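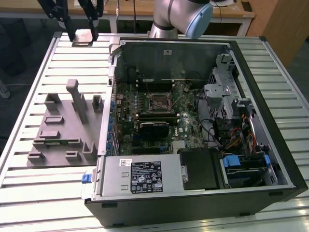

Tower on its side, panel off, cooler out of the way.

Working inside a desktop computer without losing a screw or your temper

Most computer repairs at home go wrong before anybody touches a part. They go wrong at the table, or more often on the carpet, with the tower standing upright and somebody's arm in it up to the elbow.

Lay the thing down. Side panel off, motherboard facing the ceiling. Graphics cards sag, screws fall, and memory sticks like being pressed straight down by a person who can see what they're doing. An upright case lets you do all of this sideways, in the dark, by feel, and you will pay for the privilege.

Before you open it

Shut the computer down properly, switch it off at the back, pull the cord, then hold the power button in for a few seconds. Unplug everything else too. I once dragged a perfectly good monitor off a desk in Vadstead by its own cable, and I was being careful at the time.

Take a phone picture of the inside before you unplug anything. Take another one closer up, of the little front panel wires. You won't remember which went where. You'll be sure you do, which is worse.

The table

A slotted table is a fine thing for a heavy case and a terrible thing for small screws. The gaps eat them. If your bench has grooves, lay a towel or a cheap baking sheet beside the case and do all your putting-down there. Kitchen tables work well, provided dinner isn't for a while. Add an hour to whatever you told the household.

Good light matters more than good tools. Shiny benches throw glare right back in your face, so move the lamp until you can read the tiny print on the board. If you still can't read it, the problem may be your glasses.

A place for each part

My neighbor Achilleas Economou keeps loose parts in a muffin tin, one cup per job, and he has never had a screw left over. I used to own a muffin tin. Now I use a plate with holders on it, and it has spoiled me. A flat base with a few upright posts and a few slots will do: a memory stick goes in a slot, other odds and ends get a corner each. If you know somebody with a 3D printer who has run out of little dragons to make, give them something to do. Otherwise, a block of scrap wood with saw cuts across it takes an afternoon and holds a stick of memory just fine.

Whatever you use, keep it on the same side every time. Mine lives on the left. I'm right-handed and can't defend this.

The processor

With the cooler off, the bare chip is sitting right there looking like a coaster. It isn't one. Don't touch the top with your fingers, don't rest a screwdriver on the frame around it, and don't eat toast over it.

Old paste comes off with rubbing alcohol and a coffee filter, which sheds less fluff than a paper towel. Wipe from the outside in so you aren't pushing gray goo over the edge. Then a dab of new paste the size of a pea. A small pea. The tube I bought at Galanis cost 13 dollars and I expect to leave it to my grandchildren.

Memory

Open the clips, line up the notch, press down evenly on both ends until it clicks. It takes more push than feels polite. If it won't go in, turn it around before you push harder. On boards with slots on both sides of the processor, check the manual for the order they want filled. It will be on page 70 of something, in type meant for ants.

Dust

February is when I do mine, there being nothing else to recommend the month. Short puffs of canned air, can held upright, and a finger on any fan so it doesn't spin. A soft paintbrush gets the fins and corners. Keep the vacuum cleaner out of the case entirely.

Closing up

Count nothing, just look at the tray. If it's empty, you're done. If there's a screw on it, go back to your phone picture.

Plug it in and test it before the side panel goes back on. Putting the panel on first is how you guarantee a second evening of this.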